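4.2 Sources of delay in student placements

The Mevurwood scheme pairs engineering undergraduates with small charities for a year, on the theory that both parties have something the other needs. Both parties usually do. What they lack is a shared calendar. Of the 19 placements we followed, only two began in the month agreed, and one of those was the result of a typing error.

We read 211 emails between students and hosts. The commonest subject line was "Re: Re: quick question", and the questions were seldom quick. Most concerned money: who could sign for it, and whether a bus fare counted as equipment. Kumaresan Varghese's placement with Gounder, a food-growing charity, spent much of July establishing that a water butt was not a building.

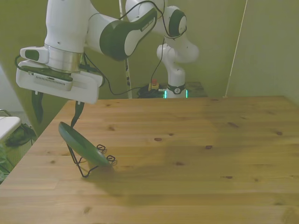
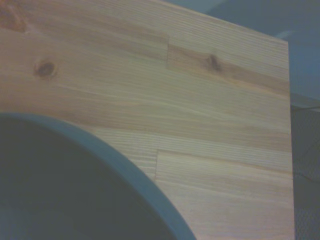
Figure 3. Top: robotic arm with its gripper at a dark green plate. Bottom: pine board, close view.

Hosts saw the matter differently. Despina Grgić, who supervised two students at Trikby, told us that the delays were "the only time we got to talk". Her students redesigned their composting unit twice in the waiting period, and she preferred the second version. We had coded those weeks as lost time and have left the coding as it was, with some embarrassment.

Thesis length showed no clear link with delay. The longest ran to 211 pages fewer than its author had first proposed, a saving for which both examiners thanked him in writing. Section 4.3 turns to the hosts that withdrew, and to their reasons, where they gave any.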